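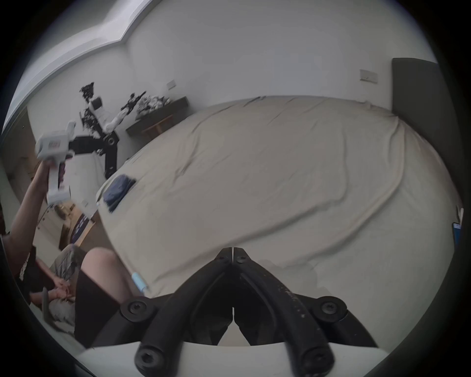
Fadham Housing Services: Guest Room Maintenance Desk

Ticket 211
Opened: 26 February 2022
Status: Monitoring
Site: Plomlow, room 152

Problem
Wall heater shuts off overnight and shows code E4. Guest reset it twice. Same fault logged in August, closed with no part fitted.

Checks so far
Breaker is fine. Filter was gray with lint, so we vacuumed it and ran the heater on high. It tripped again after 85 minutes.

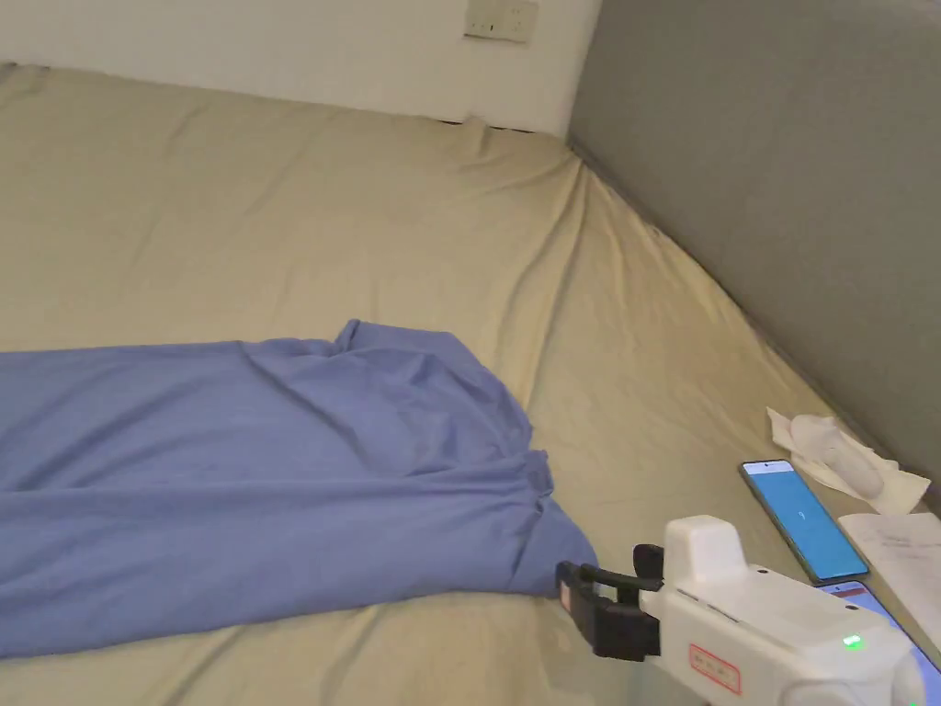
The Viklund manual lists E4 as a thermostat sensor fault. Sensor plug was seated but one pin was bent. Straightened it and cleared the code. Ran 200 minutes with no trip.

Next steps
1. Leave the heater at medium overnight and read the log in the morning.
2. If E4 comes back, order a sensor from Clelach. Do not replace the control board yet.

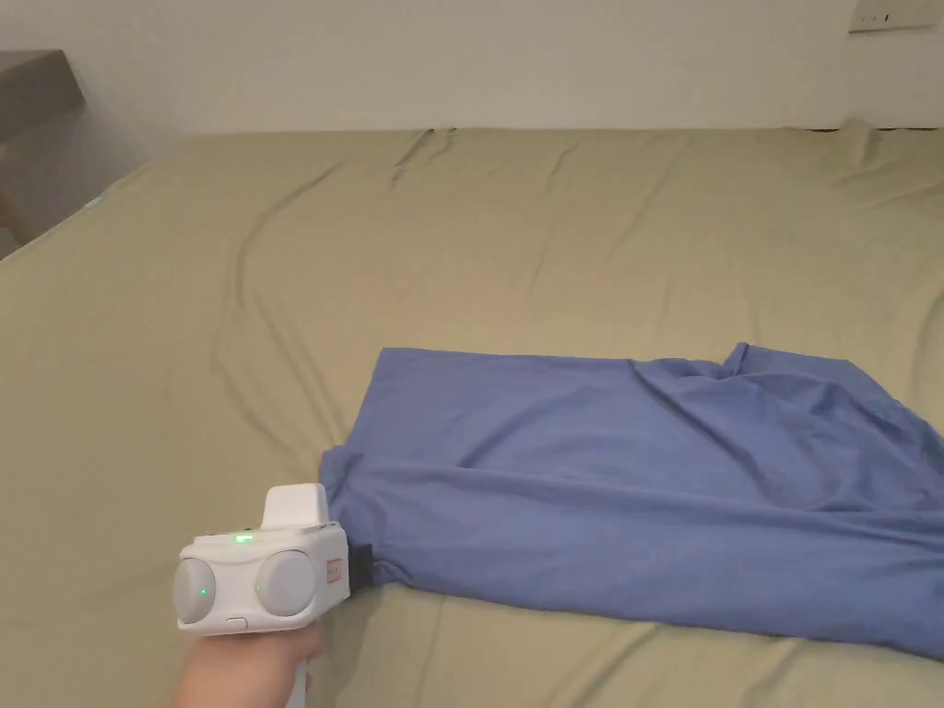 3. Add the result to the August ticket and link the two.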